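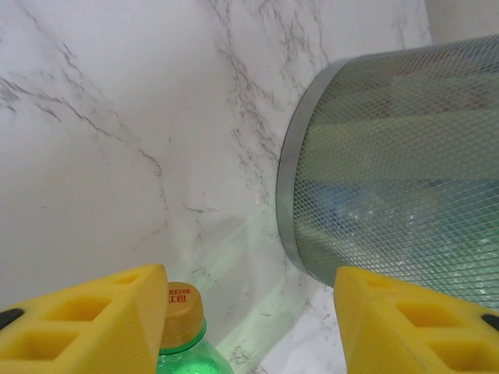

Orden en el escritorio: qué guardamos en un cilindro de malla y por qué se nos cayó la calificación

Informe de proyecto, Taller de Objetos Cotidianos, noviembre
Por el equipo Skotusik
Lectura: 2 minutos

1. Planteamiento

El encargo era sencillo: elegir un recipiente doméstico y estudiar cómo vive la gente con él. Otros equipos eligieron sillas. Nosotros elegimos el cilindro de malla metálica, ese que se compra para los lápices y termina guardando pilas, recibos y una llave que ya no abre nada.

Lo interesante de la malla en rombos es que esconde a medias. El contenido se queda en manchas de color - algo verdoso, algo azulado - y uno sabe que hay cosas dentro sin saber cuáles. Sobre un fondo de mármol blanco con vetas grises el conjunto parece hasta elegante, y eso nos costó varias discusiones sobre si el orden es una cuestión de limpieza o de buen fondo.

2. Método

Repartimos 5 recipientes iguales en la residencia Abreu y pedimos que cada habitación usara el suyo durante el mes sin instrucciones. Al final vaciamos los cinco sobre una mesa y clasificamos lo que salió.

3. Resultados

Salieron 229 objetos. Los útiles de escritura fueron minoría, lo que explica muchas cosas de nuestros apuntes. En dos recipientes no había ni un bolígrafo. Ganaron los sobres de azúcar de la cafetería Taltow, seguidos por los tapones de botella.

También probamos a tumbar el cilindro. Tumbado se ve mejor el borde y se llega antes al fondo, pero rueda. Lo comprobamos más veces de las necesarias.

4. Problemas

El presupuesto de 300 pesos se fue casi entero en los recipientes, así que las etiquetas las hicimos a mano y con la letra que tenemos. Una habitación devolvió el suyo lleno de tierra y con una planta - la contamos como un objeto.

5. Pendiente

Falta repetir la prueba con un recipiente opaco. Sospechamos que ahí dentro la gente guarda cosas peores.

Entradas recientes
- Grovance: un perchero para quien usa la silla
- Cajones que no cierran, segunda parte
- Guía de entrega de informes del taller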